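Comparing Two Grippers for a Table Setting Task
Final project report, Introduction to Robot Manipulation
Ama Atinga
August 3, 2019

1. Goal

The lab has one arm and two grippers that fit it. The Skidia is a parallel gripper with flat, hard fingers. The Rona has soft fingers that bend around whatever they close on. I wanted to know which one handles small kitchen items better when the arm, the controller and the operator stay the same.

2. Setup

The table was covered with black cloth to cut down on glare. I used toy kitchen items: a small round plate, a knife, a fork, a milk carton, and two small pots. The pots sat on a raised board used as the stove. A white placemat marked the area for the setting.

I drove the arm by hand through the Grullport controller. Each gripper got 30 tries per item. A try counted as a success if the item was lifted, carried to its spot and released without being dropped. I allowed one correction after the fingers closed.

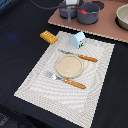
Closing force was set once for each gripper and left alone after that. I first planned to tune it for every item, but that would have made the numbers hard to compare. The order of the items was shuffled between rounds so that my practice with the controller would not all go to the last item.

3. Results

The knife and fork were the hardest for both grippers. They lie low, and the placemat gives under the fingertips. The Skidia could get its thin tips under a handle if I came in from the side. The Rona pushed the handles away more often than it picked them up. On the fork it had only 7 successes.

The carton went the other way. The hard fingers tipped it over when I was slightly off center, while the soft ones settled around it. The plate was almost even. Both grippers took it by the rim, but the Rona let go more slowly and sometimes dragged the plate a little on release.

Over all items and both grippers I logged 217 successes.

4. Problems

The Rona's fingers picked up lint from the cloth, and I had to wipe them between rounds. The Skidia lost its zero position 4 times and had to be homed again. I repeated the tries affected by this.

5. Next steps

I would like to test the Skidia with thin rubber pads on the fingertips, using the Aidoo pad kit the lab already has. The wrist camera was not used in this project. Adding its view might help with the fork, where I often could not tell from my seat how low the fingers were.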